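Los vatios a la vista de todos

El equipo ciclista Urkitz publica desde junio los datos de potencia y los valores sanguíneos de sus corredores. La medida gusta a los aficionados y divide a los entrenadores.

Cuando Luana Dantas terminó la contrarreloj de Vindville, sus cifras ya estaban en internet. Cualquiera podía consultar la potencia media, la frecuencia cardiaca y el peso con el que había tomado la salida. Dos horas después, un foro de aficionados había calculado sus vatios por kilo en la subida final y los comparaba con los de otras corredoras.

«La primera vez me molestó», reconoce Dantas. «Había hecho una mala carrera y la gente me explicaba en qué kilómetro me había hundido. Yo ya lo sabía».

Dantas, de 32 años, es la corredora más veterana de Urkitz y una de las que votaron a favor del programa. El equipo lo planteó el invierno pasado, durante una concentración en la que también se habló de material, calendario y dietas. De los 20 ciclistas de la plantilla, 18 aceptaron participar. Los otros dos siguen compitiendo con normalidad y sus fichas aparecen vacías en la página.

El sistema lo gestiona Brorau, una empresa que hasta ahora trabajaba con clubes de remo. Los archivos del potenciómetro se suben al acabar cada etapa. Los análisis de sangre tardan más: se publican con varias semanas de retraso y solo incluyen hemoglobina, hematocrito y reticulocitos. Los entrenamientos quedan fuera, salvo que el corredor decida compartirlos.

El retraso es uno de los puntos más discutidos. Sus defensores dicen que protege la estrategia deportiva y la intimidad del ciclista, que puede estar enfermo o volver de una lesión. Los críticos responden que un dato antiguo sirve de poco para vigilar a nadie.

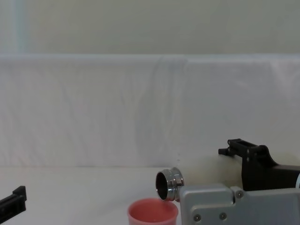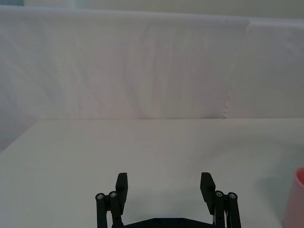

Una mesa blanca con una tela clara al fondo, en las dos imágenes.

Hay otro problema, menos comentado, y es la lectura de las cifras. Una semana en altitud, una deshidratación o un cambio de laboratorio pueden mover los valores. En primavera, un corredor del equipo pasó de 46 a 43 de hematocrito entre dos controles y recibió decenas de mensajes en los que se le pedían explicaciones. Había disputado una vuelta por etapas entre una muestra y otra, y un descenso así es habitual tras varios días de esfuerzo. Urkitz añadió entonces una nota breve junto a cada análisis, con el lugar de la concentración y los días de competición previos.

El equipo rival Cronin estudió una iniciativa parecida y la descartó. Su dirección deportiva entiende que los controles corresponden a las autoridades y que publicar la potencia equivale a regalar información. Saber cuánto aguanta un escalador en un puerto de media hora ayuda a decidir cuándo atacarlo.

Dantas no lo ve tan claro. En la última carrera por etapas, dice, las rivales conocían sus números y aun así la dejaron marchar en el penúltimo puerto. Llegó cuarta.

El programa se revisará al final de la temporada. Brorau quiere mostrar las series completas de cada ciclista en una sola gráfica, y parte de la plantilla pide que se retire el peso corporal. Dantas está entre quienes lo piden. Los vatios, en su caso, seguirán publicados.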